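Plornier Institute of Office Practice
Workplace Organization, Course Handout
Unit 6: The Desk, the Wall and the Upright File
Instructor: Henrik Ruppert
Studio supervisor: Damian Plattner

Purpose of this unit

Unit 6 concerns the small paper collection: the files, binders, magazines and loose sheets that one person keeps within reach while working. Large record rooms were treated in Units 4 and 5 and are not repeated here. Students should have read the chapter on shelf order in the course reader before the Wednesday session. The Clelo worksheet is to be brought to class in printed form.

6.1 Terms

An upright file is any holder in which papers stand on edge. A flat file is one in which they lie. The course uses "organizer" for a holder with several compartments and "box file" for a single closed or partly closed container. A binder holds its own contents together and may stand inside an organizer or beside one. Students are asked to keep to these terms in written work, as catalogs and shops use them loosely.

6.2 Standing and leaning

Paper stored upright can be found by its edge or spine and removed without lifting anything else. The difficulty is support. A stiff binder stands well between two dividers. A magazine with a soft cover bends under its own weight unless the compartment is reasonably full, and a compartment that is too full causes the outer items to lean outward. Tall items also lean over low front walls. In the studio exercises, students first place the stiff items, then the bundles of soft paper, and last the single items of unusual height.

The question of grouping is separate. Some users group by subject, others by format. Ruppert's lectures recommend format for collections under 194 items and subject above that number. The figure comes from the Pandgate study discussed in Unit 3 and should be treated as a working limit.

6.3 The wall above the desk

Surface area is the scarcest resource on a small desk. A clock, a calculator, a cup and a few pens will together take up the space of an open notebook. Where the wall permits, such articles should be moved off the desktop and onto wire or mesh holders, with the most frequently consulted at eye level. Decorative articles are permitted in the studio and should be assigned a place in the same way as working ones.

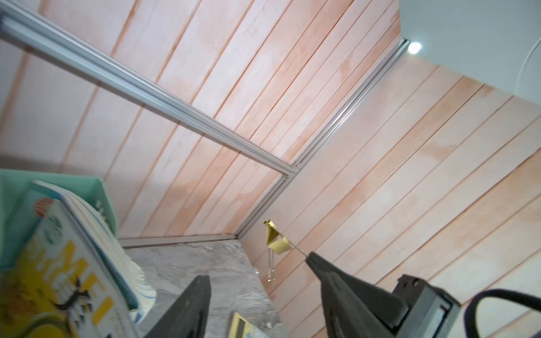
A toy flag with a gold foil pennant on a clear stick.

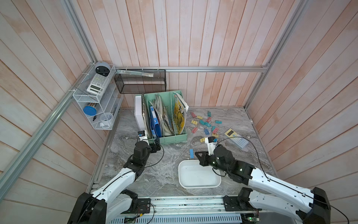 Clock and calculator on the white wire-mesh shelf; files and papers in the mint-green organizer on the tabletop.
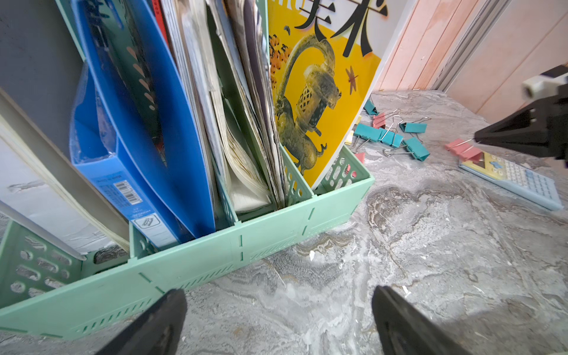 Binders, worn magazines and a yellow magazine titled 美术 in the mint-green organizer.

6.4 Dividers and compartment width

Compartments of equal width are the usual commercial arrangement, although few collections divide equally. Two remedies are in common use. The first is to place a narrow holder inside a wider compartment, so that a slim group of papers has its own support. The second is to accept uneven filling and to review it at the end of each month. The Aigner method, taught in the second half of the course, combines both and adds a written list of what each compartment is meant to hold.

Labels should be placed on the side that faces the user. Existing shipping or stock labels may be left on a binder provided that they do not cover the spine title. Handwritten labels are acceptable for coursework – printed ones are required for the final project.

6.5 Old newspapers and periodicals

Periodicals are the part of a desk collection that grows fastest. Students should decide in advance how many issues of a title will be kept at the desk and where older ones will go. Worn issues may be kept if they are still consulted. Newspapers are not to be folded more than twice, and crumpled sheets should be flattened under a board overnight before filing. Clippings belong in a binder with sleeves, arranged by date.

6.6 Studio exercise

Each pair of students receives one desk, one organizer and a mixed set of 133 sheets and bound items. Pairs are to sort the set, place it, and record the order chosen on the Clelo worksheet. One partner then leaves the room while the other calls for an item by title. Retrieval is timed, and the positions are exchanged. Almost 450 retrievals were recorded in last year's course, and a summary table is available from Mr. Plattner on request.

Worksheets are collected at the end of the session. A pair that has not finished may use the studio on Friday from 2 p.m., provided that the desk is cleared again before the evening class.

Reading for Unit 7: course reader, "Drawers and Trays," first two sections only. The section on hanging folders is optional.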